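Visit notes, Ritport regional airport, 13 April 2023

Ritport is the smaller of the two airports that serve Illitz. It has one runway, one terminal and a rail stop on the landside road. The open day covered the parts that passengers do not normally see: baggage hall, de-icing pad, fire station and the crew building. I took the 9:40 tour, which ran just over two hours.

## Access

The train from Illitz central stops at the terminal. Visitors were sent to the staff entrance on the east side, where bags were screened and paper badges issued. Photo ID was checked against the booking list. Parking is in Lot C, a longer walk than the site map suggests.

## Baggage hall

The hall was rebuilt last year and handed over in February. It has one inbound belt, one outbound loop and 5 make-up positions. Oversize items go down a separate roller line and are scanned by hand. Design throughput is 266 bags per hour on the outbound loop. The shift lead gave a peak of 146 for the winter schedule, so there is capacity in hand for the summer flights to Gisutmont.

The tag readers are mounted above and to both sides of the belt. Unread tags divert to a manual station at the end of the loop. We saw the diverter cycle twice in test mode. It is quieter than the older pusher type, and the belt does not stop while it moves.

## Airfield side

A bus took the group along the service road to the de-icing pad. The pad holds 2 narrow-body aircraft side by side. Runoff drains to a covered tank and is trucked out. No aircraft were on the pad, and the trucks were parked with booms stowed.

At the fire station, the crew ran a hose demonstration on the wash-down apron. Response time is measured from the alarm to first foam at the runway midpoint. The figures are posted inside the door, by month.

## Crew building

The crew building has rest rooms, a kitchen and a laundry for turnaround staff. It was the last indoor stop on the tour. 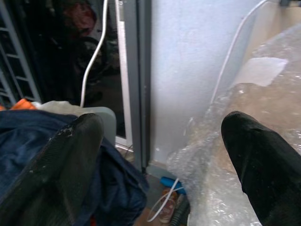
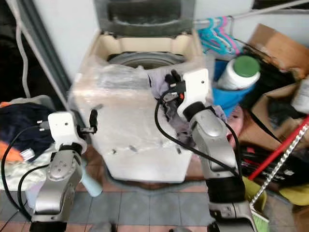
## Terminal

The tour ended in the departures hall. Check-in is a single row of desks with bag drop at the north end. Mazza, the regional carrier, has the four desks nearest security and runs the morning and evening rotations to Gisutmont. Its kiosks print bag tags but do not take payment for extra bags, so anyone over the allowance has to join the desk line.

Signs are in large type and placed ahead of each turn. The exception is the route from arrivals to the rail stop, where the last sign is behind a pillar if you come out of the left-hand door.

## Practical notes

- Tours must be booked online. Walk-ins were turned away at the badge desk.
- Closed shoes are required on the airfield side. Vests are supplied.
- Ear protection is handed out on the bus and collected at the fire station.
- The café in arrivals closes between the midday flights.
- Trains back to Illitz leave hourly after noon.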